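On the Keeping of Household Papers

The matter of what to keep and for how long has occupied a good part of my winter. Readers of these pages will recall that my late aunt's house in Mutmont was cleared in August, and that the contents of her writing desk came to me in four cartons. The cartons held 662 separate papers, the oldest of them a receipt for coal. I have now been through all of them, and I wish to set down the method that was followed.

The first principle was that no paper should be discarded on the day it was first read. This rule was proposed by Hanne Bech, who has settled two estates of her own, and it was observed throughout. Papers were read once, placed in a folder marked with the month, and left there. At the second reading the decision was made and was considered final.

Correspondence was treated separately from accounts. My aunt wrote to Stepan Kovalchuk for 46 years, and his replies were all present, although several had been folded into the pages of a cookbook. These have been placed in order by postmark. Where the postmark could not be read, the letter was placed by its contents – a mention of the flooded cellar, for example, or of the quarrel over the Tkachenko boundary wall, which can be dated from the deed. I have not attempted to transcribe them. My aunt's own side of the exchange is believed to be with the Kovalchuk family, and I have written to inquire.

Accounts presented fewer difficulties. Utility bills were disposed of, with the exception of one from each year. Insurance policies long since expired were also disposed of. Warranties for appliances no longer in the house were kept for a short while out of habit and then let go. Tax papers have been retained and will be reviewed with Reginald Lindgren, whose advice on such matters I have relied upon before.

Recipes were the greatest surprise. There were 17 versions of the same plum cake, each bearing a correction to the one before. It is my intention to bake the last of them in the course of the spring. The quantity of butter seems high.

On the question of storage, I would advise against plastic sleeves of the inexpensive sort, which cling to the ink. Plain paper folders have served well. The label on each should be written in pencil, as categories are certain to change. Mine changed three times before the second carton was finished.

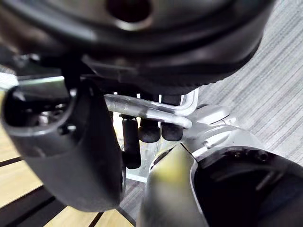 Mutmont, January 12, 2020

The last of the cartons has been emptied and the folders now stand on the lower shelf of the hall cupboard. They take up less room than was expected.

One item remains unplaced. It is a small notebook containing lists of names with a mark beside each, and no heading of any kind. Maksym Kobzar has suggested that it concerns the choir. I am inclined to think it records the Christmas cards sent and received, although the presence of the dentist among the names supports neither view. Any reader who knew the household is invited to write to me at the usual address.

I shall turn next to the photographs, of which there are two albums and a hatbox.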